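Trandex opens remote teaching programme for computer dismantling robots

Erkmont, 9 June 2026 - Trandex has today announced the start of a programme in which skilled repair staff teach robot arms to take apart and refit desktop computers.

Operators guide the arm by remote control through each task, such as handling a hard drive in its caddy beside the drive cage. Every demonstration is recorded and used to train the control software.

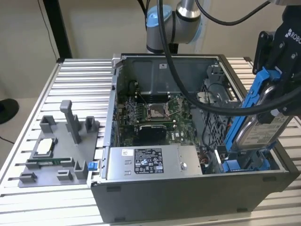 The programme will collect 4000 demonstrations over 6 months. A trial in February produced more than 1000.

"Our operators know how a part should feel as it comes free," said Ankica Berisha, Head of Operations. "We want that knowledge to reach the machine directly." 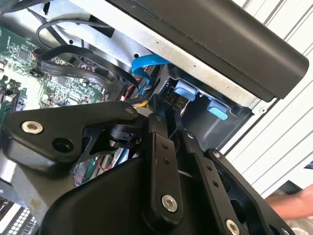

Work inside the case is the main concern of the first phase - drive bays, cables and connectors leave little room for the gripper, and operators are asked to repeat any approach they consider clumsy.

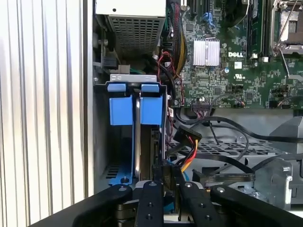

Media enquiries

Alcides Mendonça, Press Office, Trandex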